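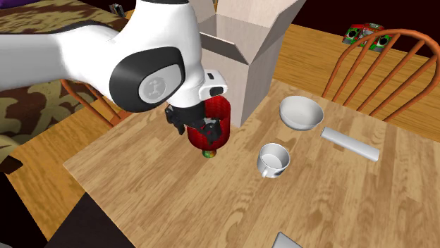 Simulated tabletop: the gripper closed on the red object, with the mug and the bowl close by.

Teston Robotics Programme
17 Dec 2024

1/17
Teston has completed the first collection period for its simulated tabletop set. This thread sets out how the examples were gathered, what was kept, and what will change in the second period. It is intended for partner groups and for those who have asked to contribute.

2/17
The set now holds 4000 accepted demonstrations. All were recorded in simulation, with a person guiding the arm through each task from start to finish. No scripted motions are included. Scripted runs are stored separately and will not be mixed with this release.

3/17
A demonstration consists of the joint positions, the gripper command, the views from each virtual camera, and one written instruction. The instruction is fixed before the run begins. Operators may not reword it afterward to suit what the arm did.

4/17
Tasks are drawn from ordinary household activity: pick up the mug, move the bowl, put an object in the box. The wording is kept plain. Where two instructions mean the same thing, both are retained, so that the learning system meets more than one way of asking.

5/17
The room was built by our partner Vutard. It has a wooden table with chairs, a wooden floor and a set of loose objects. The chairs remain in the room during recording. A model trained only on a bare table has, in our earlier tests, done poorly when furniture came into view.

6/17
Objects are placed close together on purpose. An arm reaching for one item will often have to pass over or beside another. Operators are asked to take the path they judge sensible and to accept a slower run if it avoids contact.

7/17
Camera positions are varied between runs. Some views look down at the gripper from nearby, and others take in the base and more of the floor. Partner groups should not assume that the whole arm, or the whole table, appears in any given view. 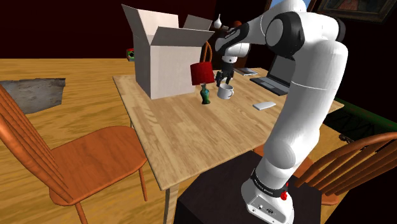 8/17
The approach to an object is treated as a separate stage in our labels. It begins when the gripper starts to move toward the target and ends when the fingers start to close. Many of the errors found in review fall in this stage, and it deserves its own marker.

9/17
The mug requires particular care. It may be taken by the rim, by the body or by the handle, and all three are accepted. Operators are asked not to settle into one habit. Review in June showed that a single operator had used the same rim grasp for an entire session.

10/17
That session was kept, but it was given a lower weight in training. We mention it here for groups planning their own collection. Variety between operators is easily obtained. Variety within one operator's work has to be requested, and then checked.

11/17
Every run is reviewed by a second person, who sees the instruction and the recording but not the operator's name. The reviewer may accept the run, reject it, or return it with a note. In this period 303 runs were rejected and are not part of the 4000.

12/17
The usual grounds for rejection were an object passing through another object, a grasp that held only through an error in the physics, and an instruction that did not match the result. A clumsy run is not rejected if the task was completed in a physically sound way.

13/17
Failed attempts followed by a recovery are kept and marked as such. If the fingers close on nothing and the operator opens them, moves back and tries again, the whole sequence is of value. Please do not trim these when preparing your own submissions.

14/17
Kirsty Dow leads the review group and maintains the written guidance for reviewers. The current version replaces the Swanson checklist, which was written for a physical arm and contained several steps with no meaning in simulation. Groups still using the Swanson checklist should move to the new text.

15/17
The second period will add 80 new object layouts. Lighting will also be changed between runs, as the present set has too little difference in this respect. Torquil Geddes will coordinate the layouts with Vutard and will confirm the schedule with each partner directly.

16/17
Access to the first set is open to partner groups through the Brotov portal. Existing accounts remain valid. Each download includes the camera settings and the review notes, and we ask that the notes be kept together with the recordings if the files are passed to colleagues within your group.

17/17
Corrections to labels may be sent through the same portal. Please give the run number and the time within the run, and state which label you believe to be wrong. Accepted corrections will be listed in the release notes for the next version, under the name of the group that reported them.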